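Wire and cable sorting, progress note to Cusen
18 Apr 2025
From: Yung-ching Kuo, Clateck stores

Quick one as the full accounts go in separately. Sorry it's short, we are still unpacking from the move out of the Marín building.

Where we are

Grant was 1,000 for trays, ties, bags and bench time. Spent so far 485. Most of that on trays and on the second bench, rest on carriage. No overspend expected.

Aim as before — get the mixed offcuts out of the sacks, sort by colour, send the usable lengths on to the training workshops at Celar. Target 1,000 lengths by September. Done and bagged to date: 167. Behind, I know. The first sacks were the worst ones, all fine stuff, knotted right through, and we lost a good while to the move.

How it goes at the bench

One colour at a time, blue first. Pull a strand up from the heap till it comes free, don't yank, lay it in the tray. Thin strands kink if you rush them and a kinked peice is no use to a beginner. We tried cutting the knots out early on and stopped, too many short ends.
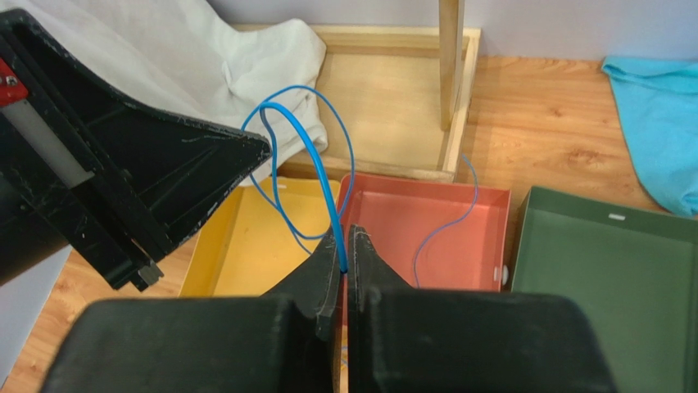
Celar wrote back on the last batch that the lengths were fine but could the light blue and the dark blue be kept apart, their learners keep mixing them up on the practice boards. They'd also rather have fewer lengths per bag and more bags. Both fair. We've said yes to the bags from the next batch. Splitting the blues will need another tray or a divider — can come out of what's left, if you're happy with that.

Other things raised at the last review:

Labelling. Bags now carry colour and count, no more handwritten codes. Length still missing from the label, will add.

Waste. Anything bare, cracked or too short goes in a separate bag for scrap. Not weighed yet. Will be weighed before the next report.

Layout. You asked for something simple that can be copied at another site. It's now trays along the back, heap in front of them, scrap bag off to the side. Works for left and right handers. Blue is going in the red tray for now, which annoys everyone, but the trays came in the colours they came in.
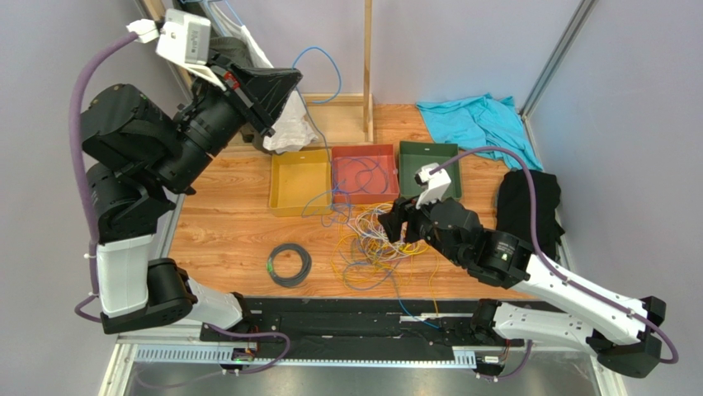 Card labels on the rims would sort that out and cost next to nothing. On the list.

Time. Slower than the bid said. I'd put down half a morning per sack and it is nearer a full one, more for the fine wire. Would like to agree a new figure with you before September and not go on missing the old one.

Whole cables

Not in the bid at all, but they keep turning up in the sacks. Good ones mostly, and a shame to scrap them. 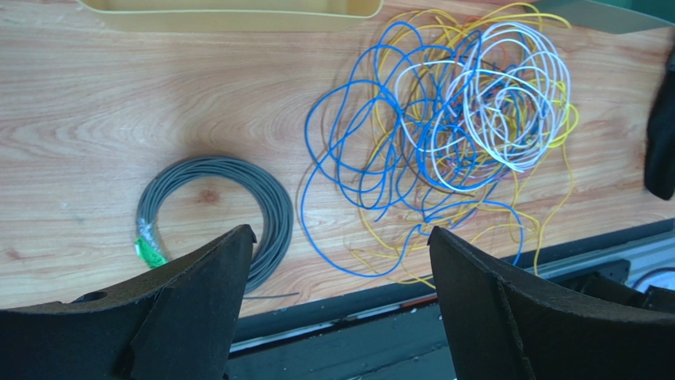 Proposal is we treat these as a side line, no extra money. Each one gets pulled out before the heap is started, otherwise the fine wire winds itself round it and you're there all day. Then it's coiled and tied, with a bright green tag like the one on the grey coil, so it can't be taken for waste at the end of a session. Celar would take any that test sound. Testing would be done their end.

Still to do

Yellow and white out of the current heap, orange after. Order ties. Divider for the blues. Weigh scrap. Revised time per sack to you in writing.

Need from you — a yes or no on the extra tray, and a yes or no on the cables. Email is fine. Reciepts to follow with the accounts.

Y. Kuo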